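How does a robot learn to pick up a lemon? Somebody shows it! At Gamley they do it in a kitchen, with real fruit.

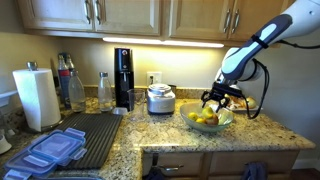 ROBOT SCHOOL

The gripper is the robot's hand. See the fingers, open over the bowl? A person steers them. Raphaël Moulin holds a controler and moves his own hand, and the arm copies. Down a bit. Left a bit. Squeeze, not too hard!

The computer saves every move. Then again. And again. 50 goes before lunch, 275 by the end of February. Phew.

Other way: grab the arm and push it along yourself. Slower, but you can feel wher it's going.

Glass bowls are tricky. Hard sides, and food can hide under the gripper.

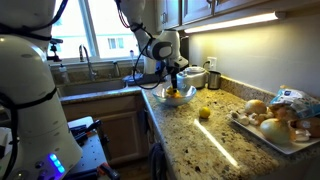 Try it at home

Shut your eyes. Get a friend to guide your hand to an apple. Now do it alone!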